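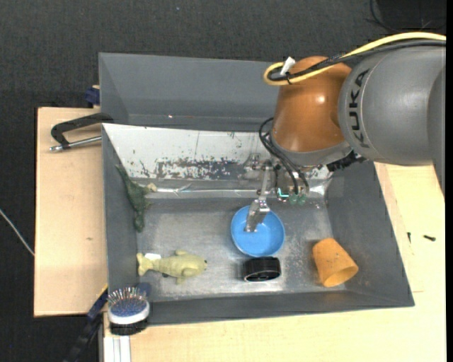
Blue bowl, grey bin. The bin floor has seen better days.

The Rutherford Street dish sort - gallery page

Sunday, April 6, 2025

Quick one tonight, have to be up early. These are the notes for the kitchenware sort, all the bowls and cups and odds and ends that came out of the Rutherford Street cupboards when the flat was packed up. Anyone from the family who wants something, read through and tell me or Satish. Bowl and bin are at the top of the page. The rest of the pictures are going up in batches through the week, my upload keeps dying, so for now you get the captions and can follow along from memory. Most of you ate off this stuff for years anyway.

Click the bowl for the bigger version. Might be slow.

The blue bowl
Round, blue, the one that did cereal, pancake batter, cat food once. Catriona has asked for it twice so it's hers unless someone puts up a real fight.

The grey bin
Metal, open top, wide rim. Scuffed right through the middle of the floor and there's a good band of scrapes and chips on the pale panel at the far side. Not for giving away, sorry, it's too useful. I've padded it with towels for anything that chips and so far so good.

BATCH TWO, going up Tuesday hopefully

Flutura cups
The ones with the thin gold line. 11 cups and I can only find saucers for some of them. If you "borrowed" a saucer in the last decade now's the time. No questions.

Flutura teapot
Lid glued. Was always glued, as far as I know. Pours fine, drips down the front a bit.

Soup plates
Plain white, heavy. Chips on the underside of a couple, you'd never notice on the table. Going as a set, please dont ask me to split them.

Mixing bowls, nesting
Big one, middle one, and the small one that never fit back in properly. Photo is a bit dark.

The jug
Brown. Ugly. Three people want it.

BATCH THREE

Cutlery drawer, before
Took this straight off, drawer pulled right out and put on the floor. Bread knife, two can openers, birthday candles, a key to something. Satish Suvarna tried the key in every lock he could find and no luck.

Cutlery drawer, after
Forks with forks. Took most of an afternoon and I'd do it again, very satisfying.

Zondik pans
Non-stick is gone on the small one, I'm keeping that for camping. The large one is good, has its lid, handle tightened. Up for grabs.

Baking trays
Black from use. They work. The flat one is warped and goes BANG in a hot oven, you've been warned.

Tea towels
Washed and folded, all 67. Yes I counted, Catriona bet me there wouldn't be fifty. Souvenir ones mostly, lighthouses, a lot of birds. Take as many as you like. Take more than you like.

BATCH FOUR - shelves and boxes

Brodavex shelf unit
Four shelves, needs the screws from the jam jar (jar is taped to the side now, please leave it there). Someone with a ute or a wagon, it won't go in a hatchback, we tried.

Boxes by the door
Everything wrapped in newspaper, with a name written on the top. If your name's spelt wrong that was me in a hurry. Check the side too, some of them were used for the November move and still have the old labels on.

Tablecloths
The long one has the beetroot stain. Staying with the long table, wherever that ends up.

Odds and ends
Egg cups, a lemon squeezer, napkin rings, that wooden thing. If you know what the wooden thing is, write in.

A FEW THINGS

Shipping - Catriona MacRitchie got a price for sending the lot out west in one go and it was $825, so no. Pick up, or wait until somebody is driving your way. Small stuff I can post, just cover the stamp.

If two people want the same thing, first message wins, apart from the jug. Names out of a hat for the jug.

Anything left by the end of the month goes to the op shop on the corner. They don't take pans, so please someone have the pans.

Please don't save the small pictures off this page and then tell me they're blurry, click through first and save the big ones. Comments are open underneath, or just text me. If I've left something off that you remember being in that kitchen, ask, there are 2 boxes I haven't even opened yet and one of them rattles.

Last updated tonight. Batch two next.

< Back to all albums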